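# The last finger of liquid

The woman who looks after the supplies at Kavik has a small desk next to the door of room 1704, and on this desk there is never more than one cup. She told me about this before I could ask. "If I have two cups, then tomorrow everybody has three," she said. "They look at my desk. They will tell you they don't look, but they look."

I came to speak with her in March, after the company had moved up from room 1311. Kavik makes timetables and passenger signs for bus companies. It is quiet work, and people sit a long time with it. They drink a lot while they sit, and for several years it has been her task to decide what happens to the things they drink from. She asked me not to print her name. Her colleagues will recognize her after one paragraph, she said, but her aunt will not, and this is enough for her.

She did not want this task in the beginning. She was hired to order paper and to receive the post. The old room had one shelf over the printer, and on that shelf people put everything which was not finished. "Juice, tea, vinegar for a salad, some syrup from a birthday," she said. "Always with a little bit inside. A person drinks almost all of it and then he stops. I asked one colleague why he doesn't drink the end. He said he was saving it. For what? He didn't know."

She calls this little bit "the finger," and in her opinion it is the whole problem of an office kitchen. An empty bottle is easy, because everyone agrees it is empty. A full bottle has an owner who cares for it. The bottle with one finger of liquid has an owner only when you try to throw it away.

When the move to 1704 was announced, the building management of Killari House gave every tenant the same moving boxes and the same short list of rules. One of the rules was that no box may contain liquid. She read me this rule from a paper that she still keeps in her drawer. Then she told me how she spent two afternoons at the sink in the corridor with the shelf from the old room, opening caps.

"The smell I will not describe to you," she said, and then she described it. It was sweet at first, like old apples, and behind it something like a wet coat. She opened the window and went on. She had a bag for plastic and a box for glass. There was also a third place on the floor, for the bottles that she did not want to decide about alone.

I asked which ones those were.

"The nice ones," she said. "This is the difficult part of my job. An ugly bottle goes into the bag and nobody is sad. But if the bottle has a good shape, people want it to stay. They say, we can put a flower in it. In all these years I saw one flower."

She agrees with them more than she likes to admit. On her windowsill at home she has some jars with good lids, and she washed each of them twice. She thinks a good cap is a reason to keep a thing. She showed me with her hand how a cap should turn: it goes easily, and then at the end there is a small resistance, and you know it is closed. A cap with ridges is better than a smooth one, in particular if you have washed your hands and they are still a little bit wet.

The supplier for the new room is Meireles, a small firm which brings cups, coffee and dish soap, and which also takes back the sorted plastic. They gave her a bin of 100 liters. She thought this was much too large, and she wrote to them to say so. They did not change it, and now she is glad. It does not fill quickly, so she can leave it until the end of the week, and the lid is heavy enough to keep wasps out in the summer.

What Meireles does not accept is plastic with liquid inside. So the finger came back to her as a question, and this time she made a rule for it. If a bottle stands in a common place at five in the afternoon and has no name on it, she pours it out. She doesn't ask, and she doesn't send a message before. The rule is written on a card beside the sink, in her own handwriting, because a printed card looked to her "like something from the police."

In the first week two people complained. One of them had a bottle of dressing from Volov, the lunch place on the ground floor, and he said that it was still good. She bought him a new one with her own money and put his name on it with a thick pen. He was embarrassed, she said, and since then he rinses everything.

We spoke for a while about the shape that gives her the most trouble at the moment: the clear plastic bottle with a round upper part like a globe, a black screw cap, and a dark label on the narrower part below. The round part has a raised pattern in the plastic and it catches the light, so people find it too pretty for the bin. She finds it pretty also. But the liquid stays in the bottom of the globe, and the small bits stay there with it.

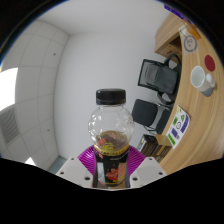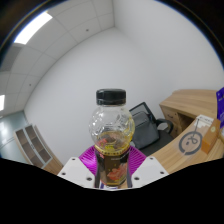 Her method for a round bottle is slow, and she is a little proud of it. First she turns the bottle in a circle, so that everything at the bottom is moving, and only then she pours, with one fast movement. If you pour slowly, the bits remain on the wall and you must do it again. After this comes warm water, half of the globe, cap on, shake, and pour again. A brush does not help because it can't reach around the shoulder. She leaves the label where it is. "I tried to take off a label once, and I had paper under my nails until the evening," she said.

Then the bottle stands upside down on a towel during the night. In the morning somebody may take it home. If it is still on the towel at lunch, it goes into the bin, without the cap, which has its own small box.

I asked whether she would like the management to give this work to another person now that the rules are clear. She thought about it for some time and moved her one cup from the left side of the desk to the right.

"They could give it," she said. "But I would come and check the sink."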